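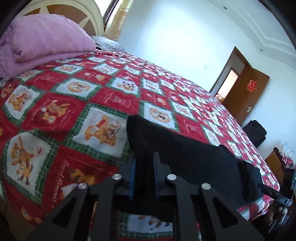 Looking after evening and occasion wear at home

Updated March 22, 2023

Awards season puts a good deal of sequin and satin in front of people, and a fair amount of it ends up in ordinary wardrobes a few months later, bought second-hand, copied or hired. These notes cover cleaning, pressing, repair and storage of long dresses, beaded tops, dinner jackets and similar items. They assume a domestic iron, a hand steamer and a basic sewing kit.

Before you start

Read the care label and then read the lining label, where there is a separate one. On many dresses the outer fabric will tolerate water and the lining will not, or the reverse. The stricter label applies to the whole garment.

Test any liquid, including plain water, on a seam allowance inside the hem. Press a white cotton cloth on the damp patch for a minute. Colour on the cloth means the garment goes to a dry cleaner.

Hired garments should not be cleaned or altered at home at all. Report the mark when you return the item. Most agreements allow for light soiling and charge for amateur stain removal.

Sequins and beads

Turn the garment inside out before handling it. Sequins catch on each other, on rings and on the teeth of zips.

Find out how they are attached. Pull gently on one sequin near a side seam. If a continuous thread moves, the row is chain-stitched and a single break can run a long way. If nothing moves, they are sewn singly or glued.

To stop a running thread:

1. Stop pulling it.
2. Thread a fine needle with the loose end, if there is enough of it, and take it through to the wrong side.
3. Make two small backstitches into the base fabric and knot.
4. If the end is too short, catch the last sound stitch with new polyester thread and fasten it off in the same way.

Glued sequins lift with heat. Do not steam or iron them from either side. Reattach loose ones with a fabric adhesive that dries clear, applied with a cocktail stick, and leave the garment flat overnight.

Never hang a heavily beaded dress. The weight stretches the shoulder seams and, on bias-cut skirts, drops the hem unevenly.

Satin and silk

Water leaves rings on many silks. If a small area has been splashed and has dried with a visible edge, a dry cleaner can usually even it out. Rubbing makes it permanent by roughening the surface.

Iron on the wrong side, on the silk setting, through a dry cotton cloth. Lift the iron and put it down again; do not slide it. Place a strip of brown paper under each seam allowance and dart so that the ridge does not print through to the right side.

Polyester satin needs less heat than silk satin and glazes quickly. If you do not know which you have, start at the lowest setting on an inside facing.

Velvet

Velvet is steamed, not ironed. Hang it in a bathroom after a hot shower for mild creasing. For deeper creases, hold the steamer a hand's width from the wrong side and move it steadily. Let the pile dry fully before touching it. A soft clothes brush, used in the direction of the pile, deals with lint. Sticky rollers can pull fibres from older velvet.

Make-up and deodorant marks

Powder: shake the garment, then blow on the mark with a hairdryer set to cold. Do not brush.

Foundation on a washable collar or neckline: scrape off any excess with the back of a knife, work in a small amount of washing-up liquid with a fingertip, rinse from the wrong side with cool water. Repeat before washing. Heat sets the oil, so check the mark has gone before the garment goes near an iron.

Lipstick: blot with a dry cloth first. On cotton and polyester, proceed as for foundation. On silk or acetate, leave it alone.

White deodorant marks on dark fabric: rub with a clean, dry piece of nylon tights. This works on recent marks only.

Nail varnish remover should not be used on any of these garments. Acetone dissolves acetate lining outright.

Altering a hem for different shoes

Wear the shoes. Ask someone else to pin, measuring up from the floor with a rigid rule. For a full-length skirt worn with heels, 3 cm of clearance at the front is workable on carpet and on steps.

Leave the garment to hang for a day before sewing, unless it is beaded, in which case lay it over the back of a sofa. Do not cut the surplus if the dress may be lengthened again or sold. Fold it up and slip-stitch by hand. Hem tape with heat adhesive leaves a residue that cannot be removed from satin.

A hem deeper than 5 cm on a flared skirt will need its upper edge gathered slightly to lie flat.

Zips and fastenings

A stiff metal zip can be eased with a graphite pencil run along both sides of the teeth. Wipe off the surplus on pale fabrics. For plastic coil zips use a dry candle end.

If an invisible zip sticks at the waist seam, the bulk of the seam is usually the cause. Open the lining a little, trim the allowances beside the zip, and close it again by hand. Forcing the slider will split the coil.

Replace the hook and eye at the top of the zip if it has opened out. It takes the strain off the slider.

Storage

Clean before storing. Perspiration and spilled white wine may be invisible in October and brown by spring.

Dry-cleaning bags are for transport. Take them off at once and air the garment for a few hours.

Use a lidded cardboard box lined with acid-free tissue for anything beaded, knitted or cut on the bias. Roll tissue into loose sausages and place one inside each fold. Refold along different lines twice a year.

Dinner jackets and structured coats go on a broad shaped hanger in a cotton cover. An old pillowcase with a hole cut in the closed end will do. Empty the pockets.

Cedar blocks lose their scent and need sanding lightly from time to time. Keep them off the fabric. Lofts and garages are unsuitable in both summer and winter; the bottom of a bedroom wardrobe is better.

Label the box on the short end with the garment, its fabric and the date it was last cleaned.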